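Progress Report to the Tramico Fund for Media Standards
Project: Fair Reporting on the Private Lives of Public Figures 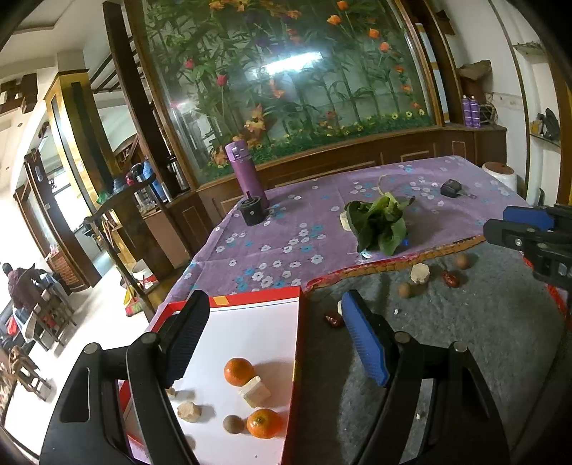
Two mandarins in a shallow tray on a flowered tablecloth.

Submitted by Triin Ķēniņš, Project Lead, Vinura Press Institute
28 Oct 2022

1. Purpose of the report

This report covers the second period of the grant awarded to the Vinura Press Institute for its study of celebrity relationship coverage. It describes the work completed, the changes made to the original plan, and the use of funds to date. The full data tables will be sent separately in the format requested by the Fund.

2. Background

Stories about who is dating whom make up a large share of the traffic on entertainment sites. Many are built on a single unnamed source and are then repeated by other outlets, often in translation, until the original wording can no longer be traced. The project follows such stories from first publication to final correction, where a correction exists, and will produce a short handbook for entertainment desks.

3. Work completed

The article archive now holds 1360 items, all of them in English or in English translation. Each item has been read by one coder and checked by another. Coders record the kind of source cited, the age of the claim, whether a representative was asked for comment, and whether the headline states as fact what the text reports as rumor.

Of these items, 600 have been placed in story chains, meaning groups of articles that go back to the same first claim. The remaining items will be placed in the next period. Chains have been slower to build than expected. Several sites change the date on an article each time it is edited, and the coders have had to rely on archived copies to establish the order of publication.

Interviews were held with 16 working journalists and editors. Most spoke on the condition that neither they nor their employers be identified. The subjects raised most often were the pressure to publish before a competitor, the lack of any agreed wording for unconfirmed reports, and uncertainty over how to treat photographs of two people together at a public event. Several editors said that their desks had clear written rules on court cases and health matters but none on relationships.

A first draft of the handbook has been written. It has 7 sections and includes suggested wording for rumors, denials, and breakups. The section on age differences between partners was rewritten after the first readers found it too close to commentary.

4. Tradance coding tool

Coding was moved to Tradance during this period. The earlier spreadsheets did not allow two coders to work on the same item without overwriting each other's entries. All earlier records were transferred. A small number of source labels did not carry over correctly and were entered again by hand. The staff time needed for this work was met from the training line, and no additional funds are requested.

5. Changes to the plan

The Institute had intended to include video segments from entertainment programs. Following discussion with the Fund, video has been removed from the main study and will be treated in a brief appendix. The permissions required for storing broadcast material could not be obtained within the grant period.

The reader survey has also been revised. The original version asked respondents whether they trusted a given outlet. The new version shows them a headline and asks what they believe has been confirmed. The Fund's office approved the revised questions without changes.

6. Budget

Spending on salaries and archive access is in line with the approved budget. Travel is below budget, as most interviews were conducted by telephone. The Institute asks that the unspent travel amount be moved to copy editing and page design for the handbook. A signed request is attached as Annex B.

7. Next period

The remaining story chains will be completed first, followed by the reader survey. The revised handbook draft will go to outside readers in December, including the entertainment desk at Chiba, which has agreed to use the suggested wording on a trial basis and to keep a record of cases where it proved hard to apply. Comments from the Fund on the current draft would be welcome before it is sent out.

Annex A: Interview guide
Annex B: Request for budget transfer
Annex C: Revised survey questions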